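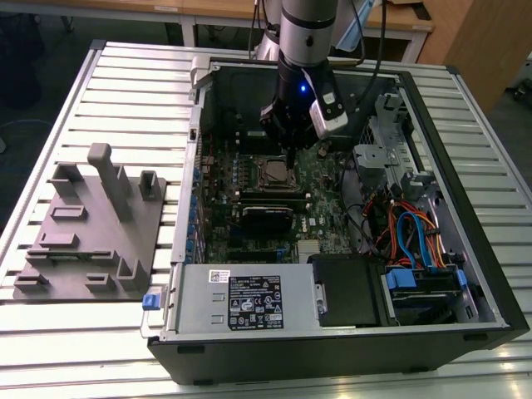 Oana Jitaru
Automation tech, weekend tinkerer
1 January 2023

Happy New Year! I spent the first Sunday of it reading back through my notes on the teardown cell, and it made me so happy that I decided to write the setup down properly before I forget half of it.

The cell is called Gatomau (long story, involves a cat). Its job is to take old desktop towers apart: memory, boards, drives, the bits that are worth pulling before the rest goes to scrap. One arm, one gripper, a wrist camera and a slatted aluminum table. I love the slatted table. You can clamp anything anywhere.

Which is also how we got into trouble. For the first few weeks we set each tower down by eye and let the camera sort it out. It mostly coped, but a tower lying on its side can be a little crooked and still look fine to a person. Down at the memory slots it is not fine at all! So now I square the case to the slats first, side panel off, power supply toward the front of the table, and only then do I teach the reference point over the CPU socket. The metal frame around the socket has nice crisp corners, and the camera finds it far more easily than anything on a busy green board. 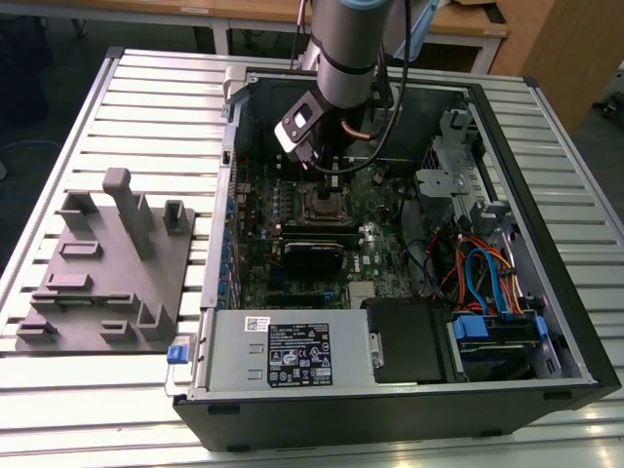 The printed fixture gets the same treatment. It sits to the left of the tower, and every holder on it has its own place pose, so if the plate moves, all of them are wrong together. Gavin Farquharson drew the first version and I have been bugging him for changes ever since (sorry, Gavin). The narrow holder that keeps a module standing on its long edge is my favorite. It took some fiddling to get the width right, and I would happily fiddle with it some more.

Then cables. The gripper cable runs down beside the arm, and it needs enough slack for the wrist to turn but no big loop that can snag on a drive cage. I jog the wrist through its whole range at low speed and watch the cable the entire time. Morag MacLeish taught me that one at Strachan, and I have never skipped it.

Last thing is the camera check. I bring the gripper in low over the board and look at the live view. I want the whole socket and all the memory slots, latches included, with the fingers staying along the bottom of the picture.
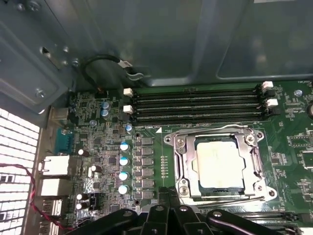 What I check every 200 cycles

Finger pivots, for play. Camera bracket screws. Wipe the lens. Run the reference point again and write down the offset, even when it's boring. At 400 I swap the finger pads whether they look worn or not.

In February I want to try a second fixture for drives. If you have built something like it, leave me a comment, I'd love to see it!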